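Flerndale Mixed Parts Bin Set

README

Contents

What is in the set
Where the parts came from
The bins
Folder layout
Labels
How the bins were filled
Colour notes
Known problems
Splits
Changes
Terms of use
Overhead view

What is in the set

This is a set of pictures and tables covering small parts lying unsorted in open metal bins. It was put together for people working on parts sorting, stock counting and bin layout. There are 50 part types and 22 bin fillings. Each filling has its own folder with colour pictures, a parts table and a short text file of notes.

The set is meant for work on how parts lie when they are tipped into a bin and left alone. It is less useful for parts in trays or on shelves. If you need those, the older Donham shelf set is a better place to start.

Where the parts came from

Most of the parts are offcuts, moulded blocks, brackets and fittings from the Brundside store. They were pulled from the returns shelf and had already been handled, so chipped corners and rubbed faces are normal. We washed off loose grit and left everything else as it was.

A smaller group was bought new so that there would be some clean parts to compare against. These have a part code starting with N. All other codes start with B.

No part is longer than 22 cm. Anything with a sharp edge was filed down before use.

The bins

The bins are open-topped grey metal with sloping sides. They are working bins and were in use for years before this set was made. The insides have scuffs, scratches and worn patches, and we didn't repaint or polish them. If your method depends on a plain background, check the notes file for each filling, where the heavier marks are listed.

Bins are named by letter. Bin C was swapped out partway through for one of the same pattern with a deeper floor. Fillings that use the replacement are marked C2.

Folder layout

fillings/ has one folder per filling, numbered from 01
parts/ has one reference sheet per part type
tables/ has the combined parts table and the split lists
notes/ has the general notes and the bin drawings

Inside each filling folder:

colour/ pictures in order of removal
parts.csv the parts in the bin at the start
order.csv the order in which parts left the bin
notes.txt anything out of the ordinary

Labels

parts.csv has one row per part. The columns are:

code: part code, as on the reference sheet
shape: block, bracket, ring, plug, sleeve or other
main_colour: one word from the colour list
finish: matte, gloss or metal
length_cm: longest side
wear: 0 for none, 1 for light, 2 for heavy

Shape was filled in by one person and checked by a second. Where they disagreed, the part went under other. We would do that differently next time, as other now holds some parts that are plainly sleeves.

How the bins were filled

Full fillings start with 60 parts and half fillings with 40. Parts were mixed in a plastic tub, then tipped in from the short side of the bin. Nothing was straightened by hand afterwards. If a part bounced out it was dropped back into the middle.

Parts then come out one at a time until the bin is empty. The later pictures in each folder therefore show mostly bin floor, with a few parts in the corners. Don't throw these out as blanks. Corner parts are the ones people tend to ask us for.

Colour notes

Greens are over-represented because the Brundside blocks were mostly ordered in green. The colour list splits them into dark_green and bright_green. Under the shop lights the two are easy to tell apart on a flat face and harder on an end face in shadow, so go by the code if it matters.

Metal parts against the metal floor are the hardest to pick out.

Known problems

Filling 09 has two rows with the same code. The second should be the next code up.
In filling 14 the lights were switched partway through and the greys go warmer.
Wear was not recorded for N parts. Treat blanks as 0.
The drawing for bin D has the short side measured outside the lip. All the others are measured inside.

Splits

The split is by filling, so no bin load is shared between training and test. Part types do repeat across the split. Manríquez asked for a version split by part type, and the list for that is in tables/split_by_type.csv.

Changes

1.2: fixed lengths for the ring parts, added C2
1.1: added wear column
1.0: first release, July

Terms of use

Free for teaching and research. Please name the Flerndale Mixed Parts Bin Set in anything you publish, along with the version number. For other uses, write to the address in notes/contact.txt.

Overhead view

Bin drawings are in notes/ as PDF, one sheet per bin, with the floor and the lip drawn separately. Print them at full size if you want to lay parts out by hand.
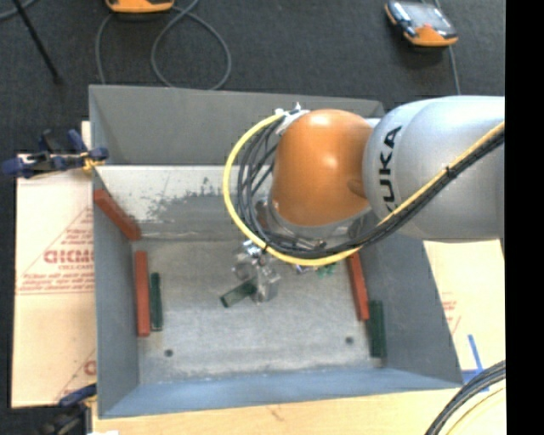
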